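Bralley Cold Box 35 Vaccine Carrier

Item 394. Ships in 2 business days.

The Bralley Cold Box 35 is a passive carrier for moving vaccines between a pharmacy or clinic refrigerator and an off-site session. It holds vials and prefilled syringes in the refrigerated range, 36 to 46 degrees F, with no power supply. It is sold to clinics, school nurses, home health agencies and county health offices.

The body is molded in one piece with foam walls, and the lid closes on a replaceable gasket. Four conditioned water packs line the sides. A wire rack keeps the cartons off the packs so that nothing sits directly against a frozen surface. The probe port on the short side takes any buffered probe with a thin cable – the data logger is sold separately.
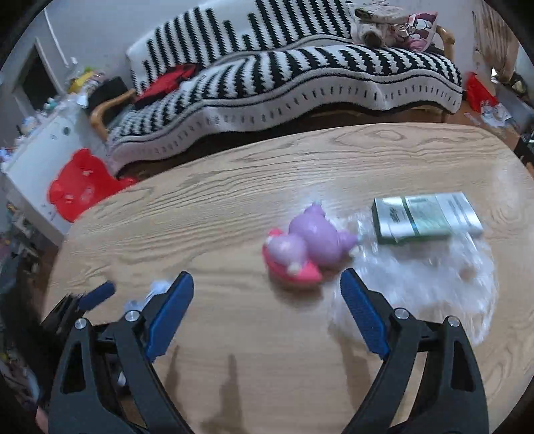

What comes in the box

Carrier with lid and shoulder strap
Four water packs
Wire rack
Foam pad for the top layer
Probe port plug
Printed packing guide

Price: $979. Spare gasket and replacement water packs are listed under Parts.

Packing for a session

Freeze the packs overnight, then leave them out until you can hear water move when you shake one. Load the rack, place the probe in the middle of the load, lay the foam pad on top and close both latches. Write the starting temperature and the time on the session sheet. Check the reading each time the lid is opened.

Do not use the Cold Box 35 for vaccines that must stay frozen. For those, see the Laing dry ice shipper.

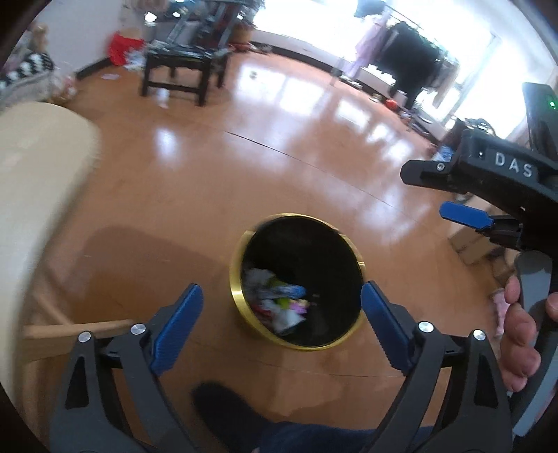 The carrier is for cold product only, and used supplies should never go back into it. Syringes and needles go into a sharps container, which we stock in three sizes. Crumpled tissue and wrappers can go in an ordinary wastebasket, like the gold-rimmed one shown, as long as nothing in it is soaked with blood. Your state may have stricter rules – check before the first session.

Cleaning

Wipe the inside with mild soap and water after each use and leave the lid open until dry. Alcohol wipes are fine on the outside. Do not use bleach on the gasket.

Customer comments

"We use two of these for our school visits out of Dasusgate. The strap could be wider, but the latches have held up well." – Syafiqah Wattimena

"Easy to pack. I would like a second probe port." – Parviz Tehrani

Warranty and returns

The body and latches are covered for two years. Gaskets and water packs are not covered. Unused carriers may be returned within 35 days in the original carton. For bulk orders, write to Melur Hutapea in clinic sales. Phones open at 8 a.m. Monday.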